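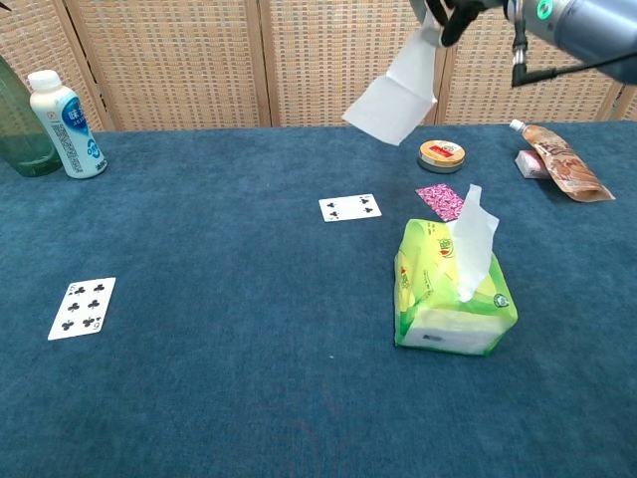 Menaka Biswas wrote in after the last edition to say that her team had read the whole safety chapter and still didn't know who was allowed to reach across the table, or when. Fair point, Menaka! This section has been rewritten with that in mind.

4. Working rules for shared tabletop tasks

These rules apply to any Lornix cell where a person lays out small household things by hand and the arm picks them up. Tissues, playing cards, tins, bottles and soft pouches all come under them.

4.1 Before you start

1. Choose one operator for the session and write the name on the cell sheet. Only the operator starts the arm.
2. Walk round the table and find the stop button with your hand, not just your eyes.
3. Check that the cable has slack through the full reach of the arm.
4. Stand bottles towards the back corners, caps closed.
5. Load the task file and run it once at low speed with nothing in the gripper.

Note: Light things deserve a slow run too. A tissue weighs next to nothing, but it swings and catches air in ways that are great fun to watch and quite hard to plan for!

4.2 During the task

6. Keep both hands behind the front edge of the table while the arm is live.
7. To move a card or straighten a packet, say "pausing", pause the arm, and wait for the operator to answer "paused". Then reach in.
8. If the gripper drops something, leave it where it lands until the arm is paused.
9. Log every drop under code 417, even the silly ones. We love reading these, and they have already changed our grip settings twice.

Caution: A ring light on the arm is a status light. It is no substitute for the pause in step 7, whatever colour it shows.

Caution: Never pull an object out of a closed gripper. Open it from the panel.

4.3 Finishing

10. Send the arm to its rest position and lock it.
11. Clear the table and wipe down any hard objects.
12. Sign the cell sheet. Sheets stay in the folder for 3 months.

Questions about this section go to Hafþór Ingvarsson. For gripper settings, see section 5.

Last revised July 30, 2020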